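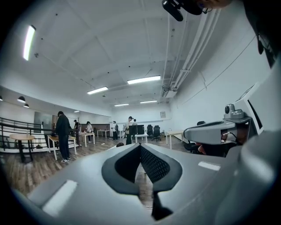
室内一角:左侧是黑色吊灯、横杆栏杆和独脚圆木桌

Ralel 浅蓝花纹小桌
货号:Karker 47
售价:300元(不含运费)
供货:Clirkerell 家具与办公用品
选品说明:Malsha Ekanayake
页面更新:2023年11月13日

先看能不能用,再看好不好看

厂家给这张桌子写的宣传语是“一桌多用,点亮空间”。我做选品这些年,见到“多用”两个字就会去翻尺寸表。尺寸表上写着高度47厘米,也就是说它是一张矮桌。矮桌有矮桌的用处,坐矮凳、坐垫子、坐低沙发时放点东西很顺手,可要拿它当正经书桌配办公椅,您的腰大概撑不到下班。厂家那张单子里列了“居家办公”,我在本页把这一条删了。

桌面是长方形,浅蓝色,偏一点水绿,上面有白色的花朵线描。花纹很淡,远看基本就是一块素色。厂家管这个叫“手绘感”,我看就是印花。喜欢素净的人不会嫌它闹,想要一张花桌子的人收到货多半会觉得花太少。两种意见我们都收到过,后一种多些。

至于“点亮空间”,一张矮桌点不亮什么。房间亮不亮靠的是灯。白墙白顶、日光灯管的房间里,浅蓝色看上去会更冷更白;放在暖光吊灯底下会偏绿。屏幕上的颜色请不要太当真,下单前可以要一小块色样,色样免费,邮费自理。

适合放在哪里

木地板的房间里放这张桌子比较讨巧,浅蓝压在木色上不容易显脏乱。如果屋里已经有一张独脚的圆木桌,两张摆在一起会有点各说各话,建议隔开用:圆桌坐人喝茶,矮桌放零碎。开间大、走动多的办公室,不建议把它摆在过道边上,47厘米正好是小腿撞上去最疼的高度,而且人走路时视线往往落不到那里。

有顾客问能不能放在阳台。厂家说“可以”,问到能放几年,回信就变得很客气,没有数字。我的意见是别放。

放在空调出风口正下面行不行?行,桌子没意见,坐在那里的人可能有意见。

桌上放什么

我把几样日常东西列一下,供对照,省得听“海量收纳”这样的话(它连一个抽屉也没有,哪来的收纳):

算账的一套:计算器、一本账、一支笔,放得下,还剩地方搁杯子。
电脑:小尺寸笔记本可以放,打字的姿势比较委屈。
打印机:不要放。
孩子画画:可以,但画完请马上擦桌面,后面讲清洁的时候会说到。
吃饭:一个人凑合,两个人要互相让碗。

说到计算器,这张桌子目前有个搭售活动,加一点钱配一台台式计算器。我对搭售一向不大信任,多数时候是仓库里的东西要找人接手。要是您手头已经有能用的计算器,请直接买单桌。
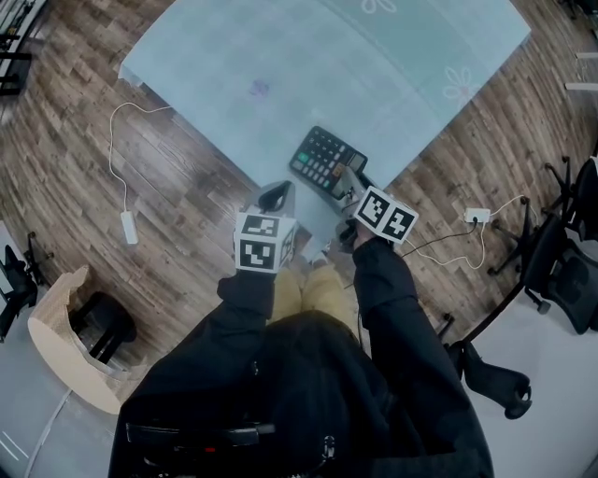 真要配,就挑黑壳灰键的那种,键排成整齐的格子,个别键换了颜色,青绿的一个,橙色的一个,放在浅蓝台面上很好找。黑壳压浅色桌面,反差够大,老花眼的人也不用满桌子摸。按键手感我没法替您打包票,同一型号的两台,按起来都可能不一样。到店的顾客请自己按几下,特别是按得最勤的那几个键,按下去要能利落地弹回来。

还有一件小事,厂家从来不写:光滑的台面放轻的东西会跑。计算器底下若没有防滑垫,按着按着就斜了,拿一只手扶着又腾不出手翻账本。文具店几块钱一包的透明胶垫,贴四个角,比换什么“人体工学”型号都管用。我自己就是这么办的。

厂家的说法和我们的看法

“耐污易洁”
半信半疑。茶水和灰尘没有问题,湿布一抹就好。彩笔、印泥、紫药水之类有颜色的东西,久放以后会留下淡淡的印子,浅色台面藏不住。厂家给的办法是用“专用清洁剂”,那瓶东西另外卖钱,我们没有进货。先用拧干的软布加一点中性洗涤液试,试不掉就不要再加力气了,钢丝球更是碰都别碰,擦花的台面比印子难看得多。

“承重无忧”
这四个字没有单位。向 Karunaratne 检测室送过一张样桌,我们要的是静放的结果:桌面正中压重物,隔夜再看。结果是能放书、能放花盆,不能坐人。有人一定会问小孩能不能坐上去,答案还是不能。矮桌看上去特别像凳子,这是它的毛病,家里有学龄前孩子的请考虑清楚。

“五分钟安装”
我装了两次。头一次远远不止五分钟,有一条腿的螺孔对不上,拆下来重来。第二次顺利些,前提是已经犯过头一次的错。桌腿4条,请先把四条都松松地拧上,放平以后再逐个拧紧。附带的小扳手很软,家里有像样的工具就别用它。

“环保无味”
开箱有味道,不重。我在窗边放了几天以后闻不出来,我鼻子不算灵。检测报告可以向客服索取,请看报告上的送样名称和货号是不是同一个,这一点对任何一家的家具都适用。

规格

桌高:47厘米
台面:长方形,浅蓝色,白色花朵线描
桌腿:4条,可拆
抽屉:无
折叠:不可折叠(有的网店写可折叠,写错了)
包装:单箱,附扳手和螺丝
保修:6个月,限桌腿与连接件,台面磨痕不在其内

保修期我嫌短,和厂家谈过,没谈下来。到了1月会再谈一次,有变化就改在这一页上。在那之前下单的,按6个月算,不追补,这话写在前头,免得将来争。

验收时请看这几处

拆箱先看四个角,运输途中受罪的总是角。然后把桌面侧过来对着光,看有没有长划痕;正面看不出来的,侧光下会很清楚。花纹的位置每张略有出入,这个不算瑕疵,我们不为此换货。台面上有色斑、小印子的,请在安装之前拍照发给客服,装好再发,厂家就会问是不是您自己弄上去的,双方都说不清。

退换的条件是未安装、原箱。原箱请至少留到您决定不退为止。

常见的几个问题

能不能定做高一点的?
不能。厂家曾经答应过加高款,样品一直没有来,我就不再替他们预告了。

换一种颜色行不行?
目录上有粉色和米色,实际能发货的只有浅蓝。另外两种什么时候有,我问过几回,得到的答复每回都不同。

300元贵不贵?
单看一张矮桌,不便宜。同样的价钱在旧货市场能挑到更结实的实木小几,只是颜色和品相要碰运气,还得自己搬回家。您要是不在乎浅蓝色,不在乎花,我建议先去旧货市场转一转。转完觉得还是这张合适,再回来下单也不迟,库存不紧张,页面上要是哪天冒出“仅剩最后几件”的字样,那是系统自动加的,请不必理会。

可以到店看吗?
可以。门店有一张装好的,您带上自己常坐的垫子或矮凳来比一比高度,比看什么效果图都实在。

订购与咨询请走 Clirkerell 门店柜台或本页留言,留言请写明货号,并注明是单桌还是带计算器的搭配。没有注明的,一律按单桌发货。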